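Minutes – Mobile Devices User Group, regular meeting, 2018-06-11

Present: Birutė Žukauskas (chair), Žydrūnas Zariņš (minutes), members as per the sign-in sheet. Apologies were taken as read.

**1. Previous minutes**

The May minutes were accepted with one correction. The Vadivix tablet was returned to the supplier under warranty, not sold.

**2. Battery life on the Endorura handset**

Žydrūnas reported on his trial of the Endorura phone. With the always-on display switched off, it went from full charge to 40 per cent over a normal working day. With the display left on, he had to charge it before supper. He had the brightness on automatic both times and used the same SIM.

Birutė asked if the latest firmware had been installed. It had, and it made no difference that he could measure. A member said her own unit drains faster on the bus, where the signal comes and goes. Žydrūnas will repeat the trial in airplane mode and bring the numbers to the next meeting.
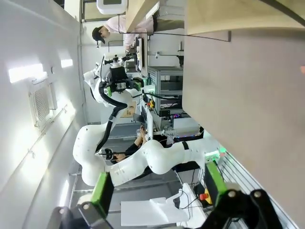

The fast charger in the box takes 45 minutes to get the phone to half. Members agreed that was acceptable. The cable is short, and two people found it awkward to use the phone while it was plugged in.

**3. Wireless charging pads**

The group looked at the Brallitz pad and the Ots pad. The Brallitz sells for $129, which most members thought was too much for a single-device charger. It has a rubberized top and the phone stays put. The Ots pad is cheaper but has a smooth top, and a phone set to vibrate can creep off the centre and stop charging overnight.

Thick cases were a problem with both. Any case over 3 mm had to come off first. Metal plates for car mounts also have to be removed – this is in the Ots manual but not in the Brallitz one.

Moved by Birutė Žukauskas that the group buy one Ots pad for the lending shelf and leave the Brallitz until the price comes down. Carried, with one member opposed.

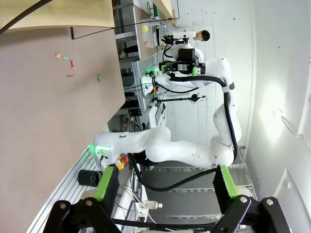 **4. Lending shelf**

Loans are now limited to two weeks. Borrowers are to sign out of all accounts and do a factory reset before bringing a device back. The last Vadivix phone came back locked to a personal account, and it took several emails to get it cleared.

Old micro-USB cables will be tested and the bad ones taken to electronics recycling. Žydrūnas has a tester and will do this at home.

**5. Other business**

A member asked for a session on moving photos off a phone without a cloud subscription. Birutė will prepare something short, covering Android first. iPhone owners are asked to bring their own cable.

The sign-in sheet will stay on paper for now.

**Actions**

- Žydrūnas – airplane mode trial, Endorura; cable testing
- Birutė – order Ots pad; photo transfer session

Meeting adjourned. Next meeting in the same room at the usual time.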